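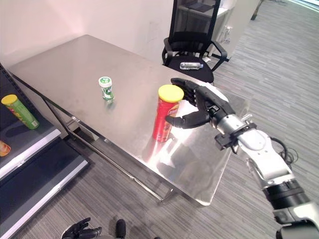
Papers > Food Storage > Working drafts > Section 4

Abstract Methods Results Discussion References

4. Lids, bags and how fast chips go soft at home

Section 3 covered the store shelf. Now the kitchen. Most of the staling work we found stops at the moment of purchase, sealed pack, known humidity, clean curve. Households don't keep chips that way. They open, eat some, close badly, forget. Then open again.

We asked 72 households in Maglaya to keep a log of every opening of one pack of plain salted chips, from first opening to empty or thrown out. Half got a bag, half got a tall canister with a press-on lid. Both packs held the same chips from the same run. Logs came back as paper sheets, typed in by K. Lý, checked by C. Bañez against the photos of the sheets. In all 518 openings were usable. Sheets with no times on them were dropped, and so were two households that poured everything into a bowl on day one.

4.1 Closing habits

Canister homes put the lid back after nearly every opening. Plain result, not surprising. A lid is a thing you have in your hand and need to put down somewhere, and the top of the can is the nearest place. The general form is familiar, an upright cylinder with a lid of a contrasting color (Figure 2), and people said the color helped them notice when it was off.

Bag homes were all over the place. Rolled top, rolled top with clip, clothespin, rubber band, nothing. Several wrote "folded" and we never found out what folded meant, should of asked. Clips did well when used but the same home would use a clip in the evening and nothing the next morning. We treat closing as something that belongs to the opening, not to the household, and the models in 4.3 are built that way.

4.2 Texture over time

Crispness was scored by the household on a scale from 1 to 10, at each opening, before eating more than one chip. Crude. A lab probe would be better and we did use one on the returned leftovers, see Appendix B. The two measures lined up well enough that we kept the home score as the main outcome.

Canisters held their score longer. The drop in the first days was small and then slow, with most of the loss coming late, when the can was nearly empty and there was more air than chips in it. Bags fell early and then flattened out. Closed well, a bag kept pace with a canister for most of its life. Closed badly it lost up to 2 points overnight in the wetter homes.

One thing we didn't plan for: reach. Past the halfway mark, people with canisters either tipped the can or put a hand in. Tipping brings crumbs and salt down to the lid, and crumbs in the groove keep the lid from seating. A few logs mention this in the notes column ("lid wont click"). Hand-in homes had less of it but wrote more about broken chips. We did not code for either, so no numbers here.

4.3 Weather and kitchen

Logging ran in January. A second round in the wet months was planned and then not funded. So everything above is one season and should be read like that. Indoor humidity came from a Teneo logger left on the counter, except in the homes where it got moved to a bedroom, where we used the bedroom reading and flagged it. Removing flagged homes changes little.

Homes that stored the pack above the stove did worse with both types. Steam, probably, and heat. The fridge-top homes looked fine. Too few in either group to push this further.

Figure 2. Snack canister, red with a yellow lid, standing on a stainless steel table.

4.4 What carries over

The lid does most of its work by being easy. Makers of bags with press strips have argued the same thing, and the Destivura trial found their strip was used often at first and much less by the end of the pack. Our logs don't include strip bags. A follow-up with the Clakurar group will, same sheet, same scale, with a box added for what "folded" means and another for crumbs in the closure.

Section 5 turns to waste, ie what got thrown out and at what score.

Filed under: Snack foods, Packaging, Home storage | June 2022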